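2024-01-12

**Review: Groment folding desk lamp**

The Arkomgate reading rooms have replaced their fixed lamps with the Groment folding model. This review covers its use at the public desks, where it was lit during all opening hours and moved often by readers.

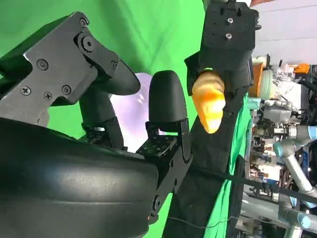 Can the lamp be used beside a window in daylight?

It can, provided the shade is turned towards the page. At full height the light spreads too widely to be of much help.

## Light and controls

The lamp has 3 brightness settings. The lowest is suited to old paper and the middle one to ordinary reading. The highest produces glare on coated pages and was seldom chosen. The switch is on the base and can be found by touch.

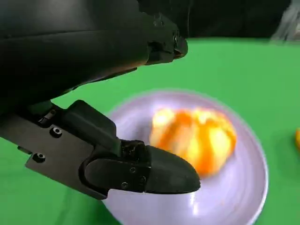
*Rounded black fingertip pad, with the mounting plate behind.*

## Base and cable

The base is heavy enough to stay in place when the arm is fully extended. The cable is short for our larger desks, and an extension lead was needed at two of them.

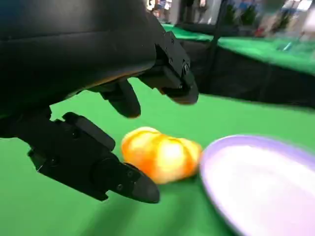 Margareta Bogdan wrote that the cable was her only complaint, and asked whether a longer one could be ordered separately. The supplier, Gisum, does not list one at present.

## Arm and joints

The elbow joint is held by a plain rivet and cannot be tightened.

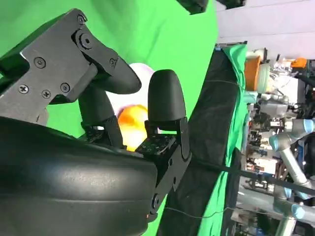 The lamp's arm began to sink under the weight of the shade in the second week. Readers tended to prop it up with books. A hex-socket bolt with a raised washer, like the one at the bracket's pivot in the photograph, would allow the joint to be adjusted by our own staff. We have put this request to Gisum in writing.

Rating: 7 out of 10. Suitable for single desks; not advised for shared tables until the joint is changed.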